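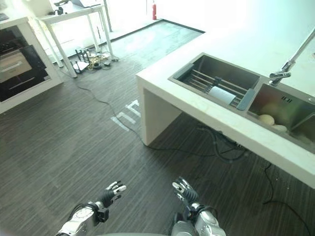 Lab 6 handout — comparing two hand controllers. Notes by Pui-shan Chu, for the Gralloseck kitchen sessions. Read before you come, I will not go over it again at the bench. We run the same arms and the same hands on two controllers, Modari first, then Chang. Start pose is the one you'll use every time: both hands open, out over the floor, clear of the island and the sinks. Fingers spread on the left, curled a bit on the right is fine. Holding nothing. If a fingertip is over the counter you are too far forward, back off and log it as a reset. Watch the cables on the floor by the end panel.

What we're comparing
Modari — position control per finger, you set the closing angle yourself. Quick to set up, dumb about contact.
Chang — current limited, stops when it thinks it touched something. Slower. Sometimes stops on nothing at all, write that down too.
Same operator for both halves of a session. Last September people swapped halfway and we had to throw out 40 trials.

Trial A, cup
Light blue cup, upright, in the air over the counter. Right hand wraps low on the side, left comes up directly underneath with the fingertips toward the base. The left is there as backup, dont let it push up or you're measuring two hands at once. Hold for a count of 6, then the operator says release.
Score: 2 for a steady hold, 1 if it tilts, 0 if you drop it. Half points are not a thing.
Common mistake — gripping too near the rim. Modari will happily tip the cup for you.

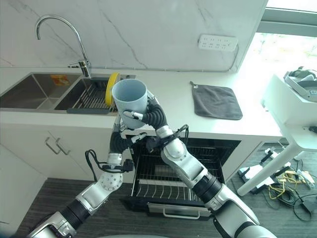 Trial B, approach to metal
Bring the hand down over the steel plate, fingers pointing at the surface, and stop short of it. Harder than the cup. Brushed steel throws glare back at the wrist camera and the thumb side fills a lot of the view, so judge by the fingertips and by the shadow and reflection under them. Keep clear of the raised tab near the end finger. Stop, note the gap by eye (small / medium / large), back up, repeat.
Chang people: turn the limit down before this one. Default is 107 on our scale, use 83. Bláthnaid Madigan set that number and it goes on the sheet as 83 even if you think you have a beter one.

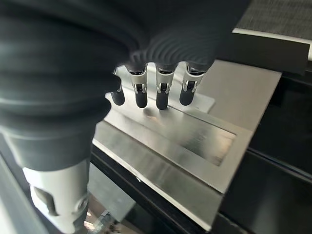 What to hand in
— score sheet, both controllers, one page each
— every reset, with which trial it was in
— one paragraph on which controller you'd pick for Trial B and why. Cup results don't count here
Sheets go to Bláthnaid by December 15, 2023. Grurkstead group uses the same form but writes their group name on top.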